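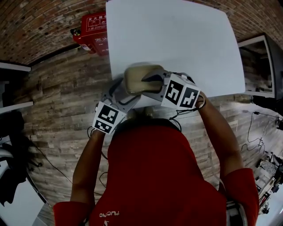 white table day at Plirorbridge. red sleeves, beige thing, go

Search this profile Go Latest Top Media

1/12
ok so the big clear-out of the back room is nearly over and people keep asking how I got a whole table back. Quick thread, typing on my phone between loads so forgive the spelling. Short version - one thing on the table, deal with it, next thing. Long version is the other 11 posts, sorry

2/12
Background for anybody new. I keep the room at Plirorbridge going, over on the Zomville side. Desk stuff, craft stuff, kitchen stuff that wandered in from the kitchen, all in one room with one good table. Back in May you could not see the table. You could see a sort of hill, with a table's legs.

3/12
First rule and I mean FIRST. The table gets emptied all the way before any sorting happens. Everything off. I used to clear half and sort on the other half and every single time the halves met in the middle by lunch. Now it all goes on the floor along the wall on an old sheet, and the top gets wiped end to end. Warm water, drop of dish soap, dry cloth after. Ten minutes. Feels silly, do it anyway

4/12
White top helps so much. I was against white, I'll admit. Wanted something dark that would hide the coffee. But on white you see every crumb, every paper clip, every little beige whatsit that would dissapear on a wood table. If you are picking a table just for sorting, get a plain white one and make your peace with the rings.

5/12
Second rule: one thing up at a time. Pick it up from the sheet, bring it to the near edge, look at it properly. What is it, does it have a partner (lid, charger, other sock), where does it live. Then it leaves the table. It does not get parked in the corner "for a sec". The corner is how I got the hill.

6/12
Use the near edge. The far side of a big table is a trap, you lean over, you put a thing down, your arm gets tired, it stays there till fall. I work right at my belly button and don't use the rest. The empty part is not wasted, the empty part is why it works. Also my back is a lot happier

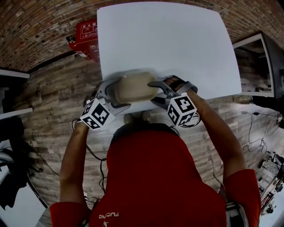 7/12
Beige things get their own post. Why is so much household stuff beige?? Tubs, sponges, soap boxes, the rounded little containers you keep getting from who knows where. From across a room I cannot tell any of them apart. So no beige thing gets sorted from a distance, it comes to the table edge and gets turned over first. Hold it from both sides, look at the bottom, check for a lid. A tub with no lid gets until the end of the day for the lid to show up. Then it's a drawer divider. I now have 10 drawer dividers.

8/12
Someone in the replies on my last thread wanted to know about bins. I have two kinds and that's it. Open ones from Tsegaye for stuff that gets grabbed every day, and the flat ones that stack for stuff we see twice a year. No labels on the open ones, you can see in. Big fat labels on the flat ones, both short ends, because they always go back the wrong way round. Masking tape and a marker. I bought a label maker once and spent a whole evening labeling the label maker's box

9/12
The floor. Grey-brown planks, wood look, nice enough, hides dust like you would not believe. Sweep AFTER the table, crumbs fall down. And cables!! There's a tangle of thin black ones on the floor over at the right side and it is next on my list. My cable way is - pull one out, lay it straight, loop it loose around your hand, twist tie, bin. One at a time, same as the table. Do not try to lift the whole knot and shake it. I have tried lifting the whole knot and shaking it.

10/12
Things that do not move, ever, no matter how good your new layout idea is:
- the red extinguisher box by the brick wall. Nothing goes in front of it. No bins, no "just for tonight" bag
- the walking strip around the table. I want to get all the way round it with a full armload
- the tall dark cabinet with the white frame. heavy, and it's fine where it is

Everything else I have shoved around at least twice

11/12
What it cost, since that's what half my messages are. Table was already here. Bins from Tsegaye, a couple at a time whenever they had the plain ones. Twist ties, you have a drawer full, go look. The one real spend was shelving for the next room, which came through the Lidamum neighborhood swap for the price of hauling it. Swap has 3000 people on it now and somebody is always giving away a shelf. Bring a friend and a blanket for the car, and measure your door before you say yes. I did not measure our door.

More on the swap while I'm here. Ask for the thing you want in one line with the size in it. "Looking for shelf, up to this wide" gets an answer the same evening. "Anyone got any storage" gets you a photo of a wicker trunk and then you own a wicker trunk

12/12
How long does it take. Longer than you want. I do 2 hours in the morning and then quit even if I'm on a roll, becuase the tired hours are when things get put "somewhere safe". I still haven't found the good scissors from the last time I was tired. At the end of each go the table gets wiped again and stays bare overnight. That part I am strict about. If you come in with groceries, the groceries go in the kitchen. If you come in with mail the mail goes on the hook. Table stays bare

ok adding on, ran out of numbers

People asking what goes on the sheet first. Big things. Get the big ones gone and the pile looks half the size and you'll cheer up. After that anything soft, then paper, then all the little hard stuff last. Paper is the slow one. I read everything, I can't help it, there was a menu from a place that closed years ago and I stood there picking out what I'd order. (the dumplings)

And no I don't do a "maybe" box. Had one. It turned into three maybe boxes and one of them had another maybe box in it. If I really can't decide, it goes back on the sheet and I pick up something easier, and by the second or third time around I'm so sick of the sight of it that the decision is made

oh and wear something you don't mind getting grubby. Sleeves pushed up if you've got long ones, the dust off old tubs gets everywhere. Tie your hair back. Water bottle on the windowsill or the floor by the door, NOT on the table, you know this by now

Somebody wants the wipe-down again with the marker-pen trick. Fresh marker on a white top - bit of rubbing alcohol on a paper towel, small circles, then soap and water over it. Try it on the underside first, some tops go dull. Old marker I just live with. Mine has had a few, and a rag and some patience got most of them

Next thread is the cables, then the shelves, then the door situation. If you have a tub lid that fits nothing, send me a picture, I may have the tub. Gotta run, the sheet is calling

Show more replies

Contact | Terms | Copyright Plirorbridge room notes, all rights reserved | Back to top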